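Ornura puts simulator time ahead of a second arm in its equipment plan

Jun 25, 2022

I finally got my hands on the equipment plan from Ornura, the little home-robotics outfit I've been bugging for an update since January, and I read the whole thing over one very large iced coffee. The short version is that they're spending first on simulation and holding off on more hardware. I have thoughts! But first, a peek at the kind of work the money is going toward.

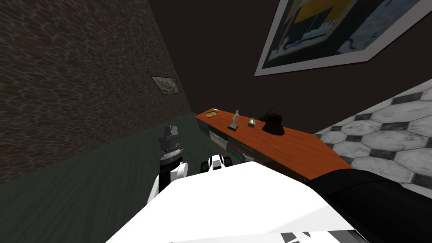
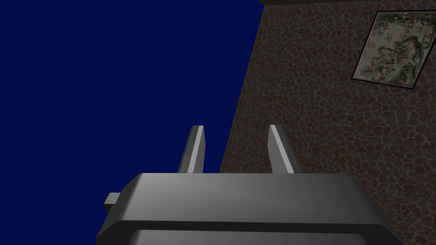 Simulated room views from Ornura's test work, both with a brick- or stone-look wall and a picture hanging on it.

So, the plan. Ornura wants to get a two-armed robot doing small jobs around living rooms and studies: putting a thing back on a shelf, moving a dish from one end of a counter to the other, that sort of stuff. They had a quote in hand from Dubey for a second physical arm and a stand to go with it, and I would have bet money they'd sign it. They didn't. The quote is parked until next January, and the cash that was set aside for it goes to computing hours and room models instead.

The numbers are small enough that I can follow them, which I love. The plan budgets for 2,000 hours of simulator time, bought up front from Sisell in one block. On top of that comes a library of 200 furnished rooms. The original ask was for 215, and the extra 15 got trimmed when somebody noticed they were mostly hallways. (I laughed. I have a hallway. Not much happens in it.) There are also 10 new workstation seats, and that line is the one I'd have argued about, but more on that in a second.

What the rooms get used for is pretty plain. The team wants to find out which gripper they should be buying before they buy it. The leading candidate is the two-finger model from Fusonar, and there's a wider one from the same catalog that costs a good bit more. Running both through the same rooms lets them compare reach, finger length and how much the robot's own body gets in the way of its view, all before a purchase order goes out. I've watched a lab I used to work for unbox a gripper and discover the wrist adapter was wrong, and it sat in a cabinet for the better part of a year, so I'm sympathetic.

I do have a couple of gripes. Simulator hours bought in a block expire, and the Sisell contract gives Ornura twelve months to use them. That sounds like plenty until you remember how long it takes a small team to get anything set up, and I couldn't find a line in the plan for what happens to leftovers. If you're copying this approach for your own shop, ask about rollover before you sign. The hourly price is usually open to a little haggling too, especially near the end of a quarter.

The workstation seats bug me more. Ten seats is a lot for a group that size, and the plan says a few of them are for people who haven't been hired yet. I'd have bought six and kept the rest for repairs, which always come in higher than whatever you wrote down. Cables alone! There's a maintenance line, but it's thin, and it's meant to cover the physical robot they already own plus the spare fingers and pads.

Shipping is the other thing I'd keep an eye on. Dubey's quote was good for ninety days and it will be long gone when January rolls around, so Ornura will be asking for a fresh one, and I'd be surprised if it came back lower. The plan does leave a cushion for that. I can't tell you if it's a big enough cushion, and I don't think they can either.

Still, I like the order they've picked. Rooms first, then the gripper decision, then the arm. The gripper choice is due in the fall, with a go or no-go on the second arm after the holidays, and Ornura says it will share its comparison notes with other small groups who ask. I've already asked. If they turn up, I'll go through them in this column, including the pricing if I'm allowed to print it.

One correction from my last item while I'm here: I wrote that the Fusonar gripper ships with its own controller. It doesn't, that's a separate part number, and you should add it to your budget. Thanks to the three readers who wrote in.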